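Re: [manip-list] bimanual packing, handover vs. reset data

From: Jade Kershaw
To: manip-list
Date: 2026-06-22

Nigel, all,

Sorry for the slow answer, was at the Oakley site most of last week with bad wifi. Replies inline, then some stuff under headings at the bottom so people can skip.

Nigel Bloxham wrote:
> Read the Cita note twice and still can't tell what counts as an
> episode. Does the person at the table touch the bottles during
> recording or only between runs? If both, are you masking those
> steps or training on them? We had a policy at Vircombe that
> learned to wait for a hand to show up and then did nothing
> without one. Took us most of May to find it.
> Also what is the 141 in the table. Episodes? Minutes?

141 is held-out trials. Should have been in the caption, my fault, fixed in the next version. Training set is 2056 episodes, all teleop, both arms, same green table.

On the touching: both. Between runs is the bulk of it. But a fair number of episodes have a person's hands over the table while the arms are live, and we kept those in. Task is bottles on their sides, flattened yellow carton as the clutter item, two arms that have to sort out who takes what. The carton matters more than I expected. It creases, edges lift, a flap sticks up and the depth goes to mush right where you want to grasp.

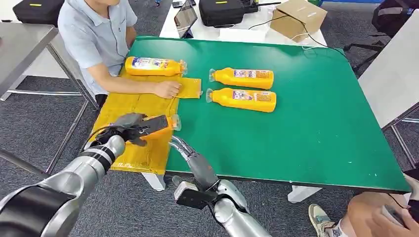
So, masking. First try we masked every step where the hand detector fired. Bad idea. Detector fires on forearms too, and on sleeves if the arm is low, so you lose big chunks right before first contact, and the policy gets choppy there. Looked like a controller bug for a week. Wasn't.

Second try, what's in the note: keep all the steps, but add one binary input, "hand in reach zone", from the head view. Zone is drawn on the table plane, fixed, nothing clever. During training we drop the input at random so it can't lean on it too hard. That is pretty much the whole method. The Venden baseline is the same network without the flag.

Your waiting problem: yes we got it too, in the baseline. Arms go up over the table, hover, never commit. With the flag plus dropout it mostly goes away. Out of the 141 trials the flagged policy stalled in 2. Baseline stalled a lot more but I am rerunning it with a matched seed before I put a number on a public list, last time I didnt do that I had to send a correction.

What I don't like about our result: the person in the held-out trials is somebody the policy saw in training. Same shirt color half the time too. So I would not claim anything about new people yet. If anyone has footage with varied sleeves / gloves please shout.

Numbered list of the things I'd check first if you're redoing this at Vircombe:

1. Sync between head camera and wrist cameras. Ours drifted over a long session and the flag came on late. Restart the clock every batch.

2. Label direction. Bottles all lying down but necks point different ways, and the policy had a strong preference for necks to the left. Rebalance before you train, it is cheap.

3. Hand and gripper close together. These are the steps that decide it. Oversample them, we went 4x and should prob have gone higher. When a human hand and a robot hand are over the same bit of table the detector tends to merge them into one box, so check those by eye. 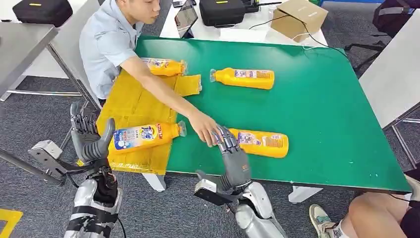 4. Carton position. Do not tape it down. We did for the first batch and the policy fell apart as soon as it could slide.

5. Episode end. Pick a rule and stick to it. Ours is both arms back below the front edge of the table. Earlier we let the operator decide and the lengths were all over the place.

Stuff I haven't done

Force at the fingertips. We log it, we don't use it. Suspect it would fix the carton-edge grasps on its own.

Sliding the reach zone with the arms instead of fixing it to the table. Tried one evening, flag flickered like crazy, gave up.

Anything with more than one person reaching in.

Data

I can share 225 episodes now, head view plus joint states, no wrist video until the storage thing is sorted. The rest has to wait for sign-off from the Venden side. Mail me off list and say which format you want. Please don't ask for the raw logs, they are a mess and the timestamps in the early ones are wrong anyway.

Nigel, can you send the config from the run that learned to wait? Want to see if your action chunk is longer then ours. My guess is longer chunks make it worse but it's a guess.

Have to run, arm 2 is throwing the encoder fault again.

Jade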